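Heltard Canvas Tote review

Posted in Bags, April 2024

I bought the Heltard canvas tote to replace a leather one that had gone at the handles. I paid full price for it, $50 at the Zerouali store downtown, and I've used it for work and weekends ever since. It comes in cream, rust and navy. I have the navy.

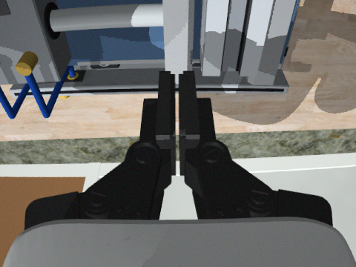
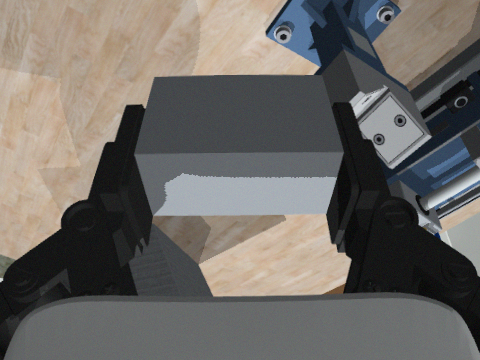 Size and shape

It is a tall bag more than a wide one. My laptop goes in upright with a cardigan folded on top, and there is still space for flats and a water bottle. If you carry a lunch box you will have to put it in sideways. The base is stiffened with a sewn-in panel, so the bag stands up by itself on the floor of the train, even half empty.

Straps

The straps are cotton webbing and long enough to go over a winter coat. With just a T-shirt they feel too long, and the bag bumps against my hip when I walk fast. There is no way to adjust them. Araceli Toledo has the same bag in rust and had hers shortened by a tailor, which cost her $6 and looks fine. I will probably do the same before July.

Pockets

There are five inside – four small ones and a zip pocket for keys and cards. The small ones are too shallow for my phone, so it ends up in the zip pocket with everything else. I'd have traded two of them for one deep one.

Color and wash

Navy was a safe choice. The canvas has faded slightly along the top edge but nowhere else. It did leave a blue mark on a pair of cream jeans the first week, so wear it with dark denim to start with. The label says sponge clean only. I sponged off a coffee spill with cold water and the mark came out, though the canvas took a full day to dry.

What I wear it with

Mostly straight jeans, loafers and a striped top. It also works with a midi skirt and sneakers. I wouldn't take it to a dinner – it looks like a work bag.

Compared with the Brutunano

Nawal Ouazzani lent me her Brutunano tote for a weekend. It is softer, lighter and has better pockets, but it flops over as soon as you put it down and the opening has no closure at all. The Heltard has a magnetic snap. For commuting I prefer the Heltard. For the beach or the market I'd pick hers.

Rating: 4 out of 5. I took off a point for the straps.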